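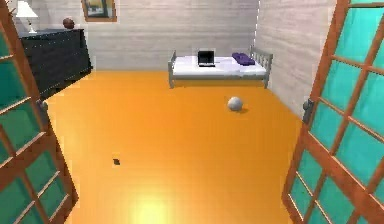
A bedroom in the simulator, seen from the doorway with both glass-paned doors open.

New checklist for simulated rooms

Starting March 19, 2023, every simulated room used for navigation or pickup tests at Lendivthorpe has to pass the same written checklist before results from it can be reported. The list was put together by Rakiya Ekpo with the Groson and Quintero teams, and it replaces the separate notes each team kept before. There are 19 items. The ones people have asked about most are covered here.

Doorways. Record the clear opening with the doors in the position they will have during the run. A door that is open still takes up space, and its handle counts as part of the obstacle. Glass panes must be listed in the room sheet, because some of our depth settings treat glass as solid and others let the ray through. State which setting was used.

Floor objects. Anything lying on the floor gets a label and a collision shape, including small dark items that are hard to make out from the door. If you can't tell what an object is from the robot's starting view, leave it in and mark it "unclear from start." Do not remove it to get a cleaner run.

Repeated shapes. Where a room has more than one ball, the instruction given to the robot must say which one is meant, by color or by place. "The gray ball on the floor" is fine. "The ball" is not, and runs with that wording will be sent back.

Shiny floors. Leave glare on for at least half of the runs and report the two groups separately.

Furniture. Check the space under beds as well as beside them. The gap below a side rail has to be open in the collision model if it is open in the render.

A full test is now 1000 runs per room, with 50 of them replayed and watched by a person who did not build the room. Rooms that were already in use have until September to be checked. Older results stay in the archive with a note on them.

The checklist and a blank room sheet are in the Larodent shared folder. Send corrections to Rakiya.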